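Floor News, December 2024

Packing cell: what happened with the hand, and what changes now

Quick one because the holiday orders are piling up and I have to get this out before the Nurkbridge truck. Some of you heard bits of it at break, some of you heard a version with a fire in it. No fire. Nobody hurt. Read this anyway, especially if you work the produce end.

Short version. The hand on the Vitstead cell closed when it should have stayed open. It was down in a crate at the time, over produce, and it squeezed. The operator hit the red button, the arm stopped, the fingers did not. They stayed shut, tight, with a cabbage in them, and would not let go untill we cut power at the cabinet and brought it back up by hand.

That last part is the bit that matters. We all assumed the red button takes care of everything. It stops the arm. The fingers run off their own little controller and that one was set to hold its last grip on a stop. Makes sense if you're carrying a glass jar over a hard floor. Makes no sense if it's got somebody's sleeve. Setting came that way from the Jaunzems install, we never changed it, we never tested it either. Our miss.

Why it closed in the first place: bad thumb signal, most likely. The thumb tells the controller where it is, and the log shows that reading jump by 25 degrees between one line and the next, with no move command at all. Controller figured the thumb was way out of position and drove everything in to catch up. We've since found a worn spot on the cable where it goes under the cover. Can't see it with the cover on. So it could have been like that for a good while.

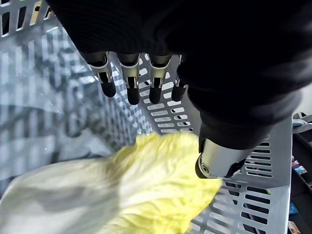
Produce end of the cell: hand over the crate, napa cabbage underneath. Big metal joint just above and right of the leaves is the thumb.

Look how close that thumb joint sits to the leaves. Not a lot of room for a wrong move down there, and the crate walls mean your hand has one way out, which is up. Past incidents, we've all reached in to straighten a head that was lying crooked. I've done it. Stop doing it. Me too.

What's different from today:

No hands in the crate while the cell has power. None. Not to turn a cabbage, not to fish out a loose leaf. If it's crooked, let it miss the pick and it'll get kicked to the manual lane.

The finger controller now opens on a stop, slowly. Yes it will drop stuff. Fine. We ran it 80 times with the new setting, stopped it mid-grip every time, and it opened on all 80.

Closing force on produce is down to the low setting. Means the odd heavy head slips. Log it, put it through by hand, don't turn the force back up. There's a password on that screen now so you can't anyway.

Cable check goes on the weekly sheet. Cover comes off, look at the full length, sign your name. Needs 2 people, one on the lockout and one looking. Allow 90 minutes the first time, the cover is a pain to get back on. Start at the wrist end or it bunches.

New thumb cable is ordered thru Oltby. Till it's in, we're running on the spare, which is fine but it's the only spare. Treat it nicely.

Also, and I'm going to get grumbles: the red button gets pressed at the start of every shift, with the hand holding something. A sponge, whatever. Watch the fingers as well as the arm. If they don't open, lock it out, tag it, call the shift lead, go pack by hand. Nobody's getting yelled at for a slow line.

Near misses count too. Going back through the log there were two smaller twitches earlier in the same week, fingers only, nothing in them. Somebody must of seen at least one. Didn't get written up. The slips are in the tray by the cabinet, takes a minute, doesn't need your name on it if you don't want.

Lockout refresher for the produce end is before first shift, in the break room, both crews. Bring your own lock. If you've lost your key tell me before then and not during.

Night crew, the updated sheet is taped inside the cabinet door. Old one's in the trash, leave it there.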